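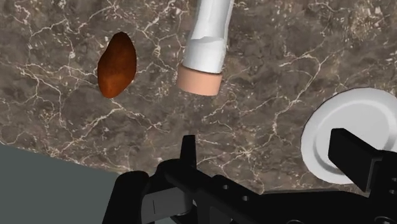

A simulated counter in Kuusisto, the group's virtual kitchen, with gripper, plate and brown marble.

The marble changes every time. Anneli Mustonen's group redraws the countertop for each of 2,000 practice runs, on the theory that a robot raised on one kitchen will panic in a second. Veins, lighting, plate position — all shuffled.

It helped. Trained on a single counter, the arm managed 17 percent of its pickups in kitchens it had never met. With shuffled ones it reached 28.

"Which is still mostly dropping things," says Yuto Sakamoto, who wrote the shuffling code. Real lunch remains a job for people.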